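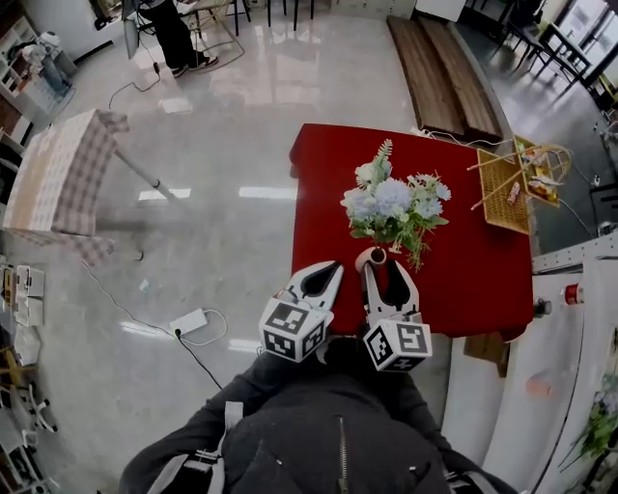

3.2. Recogida de demostraciones

El corpus Skovska reúne 3,146 demostraciones de tareas domésticas breves, grabadas con pinza de mano en los locales que el proyecto ocupa en Bragança. Tras el filtrado descrito en 3.4 quedan 2,451. La diferencia es menos gloriosa de lo que nos habría gustado y la comentamos con detalle en esa misma sección.

La primera versión del protocolo preveía teleoperación con un brazo Suker y un mando de seis grados de libertad. La abandonamos en julio. El retardo era tolerable y el mando, según su manual, intuitivo; los operadores, que no habían leído el manual, tardaban en colocar una flor lo que un florista en montar un escaparate. Conservamos 12 de aquellos episodios como conjunto de contraste (condición T) y pasamos el resto de la campaña a demostración directa (condición M), en la que la persona sostiene la pinza y ejecuta la tarea con sus propios brazos.

La Figura 2 corresponde a la condición M, tarea «florero». La pinza tiene dos dedos blancos de punta afilada, y cada uno lleva un cubo con marcadores fiduciales en las caras. De los cubos obtenemos la apertura y la orientación relativa de los dedos; cuando uno de ellos queda oculto, la pose se interpola durante un intervalo corto y, si la oclusión persiste, el episodio se descarta. Las flores artificiales con mucho follaje resultaron ser unas adversarias notables en este aspecto.

Figura 2. Demostración manual de la tarea «florero». Pinza abierta y orientada hacia el florero rosa; el ramo artificial está sobre el mismo paño rojo.

El operador recibe una sola frase de instrucción («pon las flores en el florero») y ninguna indicación sobre el agarre. Probamos a darlas. El resultado fue un estilo uniforme, algo ceremonioso, que la política aprendía sin esfuerzo y que fracasaba en cuanto el ramo aparecía girado. Sin indicaciones, la variedad de agarres aumenta, y también la de errores: hay quien endereza primero el ramo y quien tumba el florero al segundo intento. Los intentos fallidos seguidos de una corrección se conservan enteros -- son, a nuestro juicio, la parte más instructiva del corpus -- y se etiquetan aparte.

Tampoco ordenamos el entorno. En la mesa de la Figura 2 hay además una cesta de mimbre volcada, y por el suelo pasan cables de un lado a otro. El protocolo Honddale, del que tomamos el formato de anotación, recomienda fondo neutro e iluminación difusa. Nosotros teníamos suelo brillante y reflejos de las lámparas del techo, y optamos por llamarlo diversidad visual. El efecto de esta decisión sobre la detección de marcadores se mide en 4.1.

Cada episodio empieza con la pinza abierta y termina cuando el operador la retira del objeto. La segmentación es automática a partir de la apertura de los dedos, con revisión manual de los cortes dudosos.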